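关于我们

Kurkum 是一家面向旅游行业的展会与会议运营服务商，业务限于专业观众场次，不承办面向公众的旅游消费展。服务对象包括目的地推广机构、酒店集团、地接社、会议组织方以及航空与邮轮企业的销售部门。公司目前设有 3 个业务单元：买家邀约、洽谈排程、现场运营。

业务沿革

公司最初以 Pereyra 的名称从事会议地接，主要处理奖励旅游团队的机场接送、酒店分房和场地租赁。其后客户提出的需求逐步转向展会期间的一对一洽谈安排，原有地接业务遂移交合作方，公司更名为 Kurkum，并自行开发排程系统 Lolis。Pereyra 的名称现仅用于历史合同的存续管理，不再对外签约。

买家邀约

特邀买家须提交书面申请，由邀约组审核。审核依据为申请人所在机构的采购职能、上一采购周期的目的地分布、团队规模区间及决策权限。仅从事媒体、咨询或供应商代理业务的申请人不列入特邀买家名单，可按普通专业观众登记。

上一运营周期共收到买家申请 2,806 份，通过审核并实际到场的买家 366 名。到场买家的差旅由公司统一预订，包括经济舱往返机票、会期住宿和场馆接驳。买家须完成排定洽谈；未完成且无书面说明的，差旅费用按协议比例追偿。

洽谈排程

Lolis 采用双向意向匹配。参展方与买家分别提交优先名单，系统按互选、单向选择、类别相符的顺序分配时段，同时校验以下约束：

同一机构的两名代表不得在同一时段约见同一对象；
相邻两场洽谈的展位步行时间不得超过换场间隔；
上午 9 时前及闭馆前最后一个时段不排首次会面；
目的地推广机构的联合展位按子展商分别计算容量。

排程结果在开展前分两轮发布。首轮发布后开放调换，第二轮发布后仅接受因航班变更或签证原因提出的取消。时段长度由主办方在合同附件中确定，系统不设默认值。

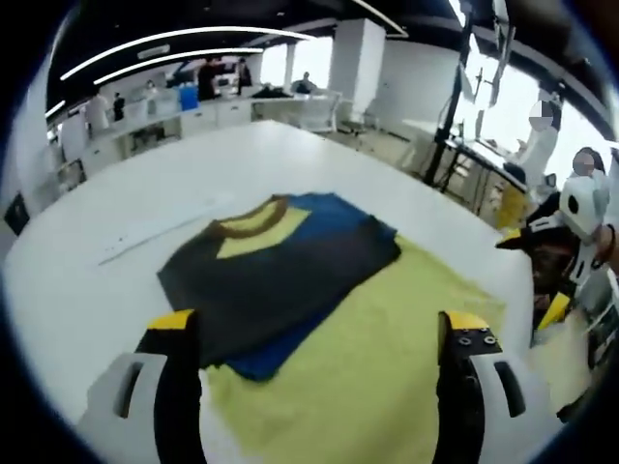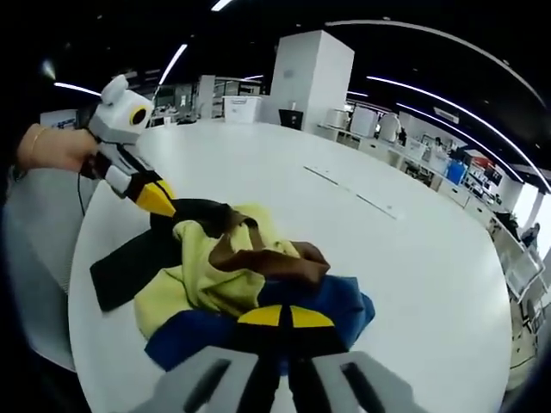
现场运营

现场运营单元负责登录台、买家休息区、洽谈区计时与接驳调度。登录台采用预打印与现场补打两种方式，补打须核对有效证件与登记编号。洽谈区计时由中控统一发出，各区不单独设钟。临时停用的洽谈桌由区长在终端标记，系统随后将未进行的会面改派至同类备用桌。

上一运营周期公司配置洽谈桌 89 张，含备用桌。桌位编号与展位编号分属两套规则，对外资料中桌位编号一律以字母开头。

会议与奖励旅游

对于附设会议板块的展会，公司提供独立的会奖专区方案，代号 Fanar。该方案与主展共用登录系统，但买家库、排程规则和结算科目单独管理。会奖买家的审核另需提供近期项目说明，内容包括参会人数区间、会期天数、场地类型和决策周期。酒店与会议中心参展时，应提交各厅在剧院式、课桌式和宴会式布局下的容量表，数据由参展方负责。

考察行程安排在展前或展后，不占用洽谈时段。行程线路由当地合作地接社报价，公司核对用车时长、场地踏勘顺序和保险范围，不收取线路佣金。

管理人员

Catalina Orellana，总经理，负责主办方合同与拉美市场。
Hooman Sadeghi，系统主管，负责 Lolis 的开发、维护与数据接口。
Noémi Pap，买家邀约主管，负责申请审核及差旅协议。
Lies Van Hecke，现场运营主管。
Zulema Núñez，会奖业务主管，负责 Fanar 方案与考察行程。

数据处理

公司保存的买家资料限于登记信息、审核材料、洽谈记录和差旅单据。参展方在会后可导出与其完成洽谈的买家联系方式，未到场或未互选的买家资料不予提供。登记人可申请更正或删除，删除申请在结算完成后执行。洽谈评价只向主办方提供汇总结果。

合作方式

主办方可委托全部业务单元，也可单独采用买家邀约或排程服务。单独采用排程服务的，须按公司格式提供参展方与买家名单，展位平面图应标明主通道与出入口。名单冻结后新增的参展方进入候补序列，不保证洽谈数量。

下一周期的主办方需求表于 5 月停止接收。需求表应注明展会类别、预计参展方构成、会期天数、工作语言及是否附设会议板块。参展方和买家的个别咨询，请通过所参加展会的登记页面提交，并附登记编号。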